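Bench notes: setting up a shared worktable at Koech

The fit-out manager at Koech is particular about table surfaces. The firm supplies benches to small studios and test kitchens, and the one discussed over most of a Tuesday morning was a long white table with a brown mat over most of its top.

"The mat takes the wear," the manager says. "A white surface shows every scuff, and refinishing costs more than a mat does. We replace the mat and leave the table alone."

Mats are ordered from Candier and trimmed on site. The manager specifies a matte finish, a thickness that doesn't curl at the corners, and a colour dark enough to hide coffee. Each one is rated by the supplier for 1000 wipe-downs, a figure the manager treats with caution. "We see wear at around 80 per cent of that. It goes first where people lean."

Small appliances go at the ends of a bench. "A toaster oven in the middle splits your work area in two," the manager says. "Put it at one end and turn the door in, so you can reach the handle without walking round."

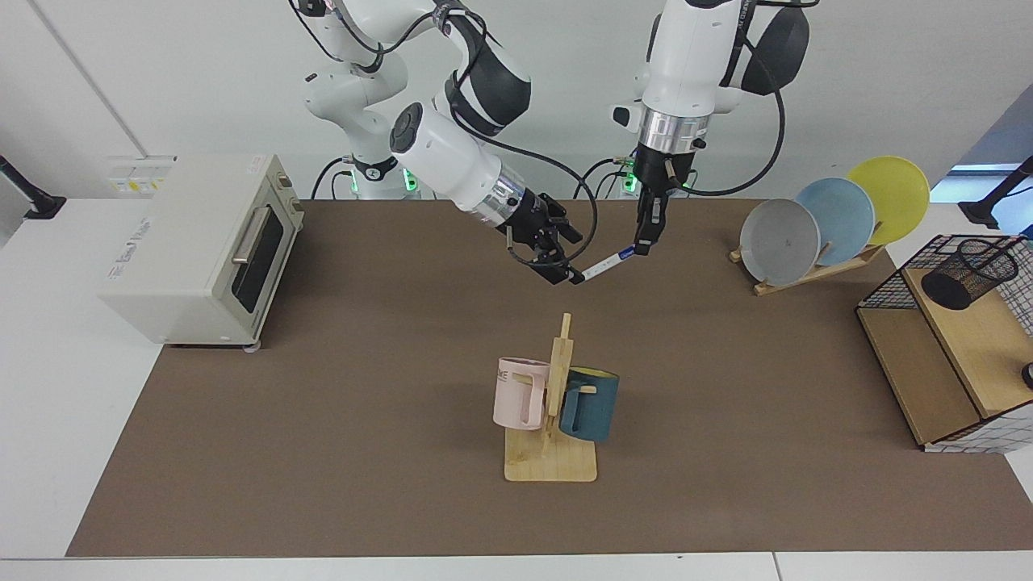

Where should the marker pens be kept on a shared bench? In a lidded tray at the opposite end from the oven, stored flat, with the caps checked at close of day.

The manager has firm views on labelling. Every tub, jar and offcut bag gets a name and a month, written in marker on tape and never directly on the container. Koech buys white-barrelled pens in boxes of 12 through Hamon. "Pale barrels show up on a brown mat. With black ones we lost half a box by January."

Sockets are the other recurring item. Koech asks for wall outlets behind the bench, with the circuits labelled in a colour that can be read from the front edge. The heating appliance gets its own outlet, with no power board.

"Leder did our first panels and numbered them right to left," the manager says. "We still have one like that. The electrician brings it up every visit."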